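Intro to Automation: Handout 6
Notes on the Eltirell open day (read before the June lab)
Prepared by Bernadette Guillot

Attendance at the open day was technically voluntary, and I have the sign-in sheet to prove how seriously that word was taken. These notes are for everyone, including the 17 of you who came and the rest of you who had dentist appointments.

1. Where we were

Eltirell has two floors in the old Besson building in Ploddale. The hardware is downstairs. We spent most of the visit upstairs, in front of a large screen, watching a simulated arm do table work. A few of you looked let down. Get used to it: a lot of robotics is sitting in front of a screen, and the chairs at Eltirell are better than ours.

Capucine Millet ran the demonstration. Her group builds practice rooms in software, runs a policy in them a great many times, and only then lets it near a real arm. The task for the day was pick and place: take a block, put it in a bowl, let go, back off. Your little cousin can do this. Your little cousin has also had years of training and a very patient support staff.

2. What to take from the demo

The rooms are built from parts that can be swapped: table, floor, walls, lighting, the object to be moved, the thing it goes into, and whatever else has been left lying around. Each run draws a new mix. The demo set held 3000 mixes, and Millet told us that the wood grain and wall paint matter more than visitors expect. A policy trained over one plain gray table tends to fall apart when it meets a nice one.

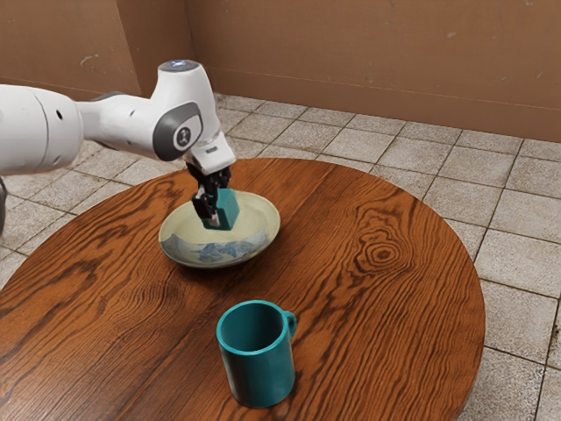
The word for the extra items is distractors. A good distractor shares something with the target, usually color, so that a policy which has only learned "go to the teal thing" gets caught at it. If you write down one idea from the visit, write that one. It will come up again, and I will look at you when it does.

Next, contact. A bowl has a rim, and the rim is where placing gets awkward. Let go too high and the block bounces. Go too low and the fingers meet the glaze. Millet's group scores a run as a success only if the block is resting inside the bowl and the gripper has cleared it. "Near the bowl" scores zero, a standard I have been trying to bring to your lab reports for two years.

3. Things people asked

Does a rendered bowl behave like a real one? Close enough for shape, less so for friction. Clorkard, the group's in-house physics tool, lets them vary friction from run to run, so that the policy can't get too comfortable with one value.

How long does a batch take? The one queued while we were there was 800 runs, and it was due to finish after lunch. Ours, that is. The computers don't stop.

Does anything ever get broken? Upstairs, constantly, and it costs nothing. Downstairs they keep a dustpan.

Can we have the slides? No. I asked as well.

4. Before the lab

Write one page on the following. One page means one side of one sheet – I have seen what you do with margins.

Pick a household task with a single object and a single container. List what you would vary between runs and what you would hold fixed. Choose one distractor and say which shortcut it is meant to catch. Then define success so tightly that a stranger could score a run without phoning you.

Vague definitions will be returned with the word "nearly" written on them in red.

Hand it in at the start of the lab. Those who missed the visit may borrow notes from someone who went, preferably someone who stayed awake for the friction part.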